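Skistby Student Robotics Program
Two-Arm Bench Guide, Revision of Wednesday, November 17, 2021

Section 4. Lid Placement Exercise

4.1 Before powering the arms

1. Confirm that the bolts on all mounting plates are tight.
2. Check that the cables can move freely at each shoulder.
3. Set the speed limit to 47 percent for first-year teams. Teams that have passed the January assessment may use 80 percent.
4. Stand one paper cup near the middle of the table, within reach of both grippers.

CAUTION: Keep hands outside the enclosure while either arm is enabled.

4.2 Placing the lid

5. Bring both arms in from their own sides and hold the lid between the two grippers, over the cup.
6. Lower both arms together. Stop if the cup tilts.
7. Open the left gripper first, then the right.

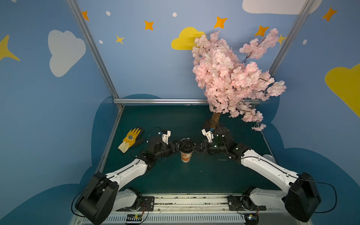

Tariq Paracha asks that teams lower the lid in two stages, with a full stop just above the rim, as his group crushed far fewer cups once they adopted the pause. The two-stage method is permitted in graded runs and carries no time penalty.

NOTE: A run is scored out of 100. A dropped lid costs ten points; a crushed cup ends the run.

4.3 After the session

8. Return both arms to the rest position and switch off power.
9. Brush debris from the groove of the rail.
10. Enter the cycle count in the Flilik log. Arms that have reached 3,000 cycles are to be reported to Hema Varghese for inspection before further use.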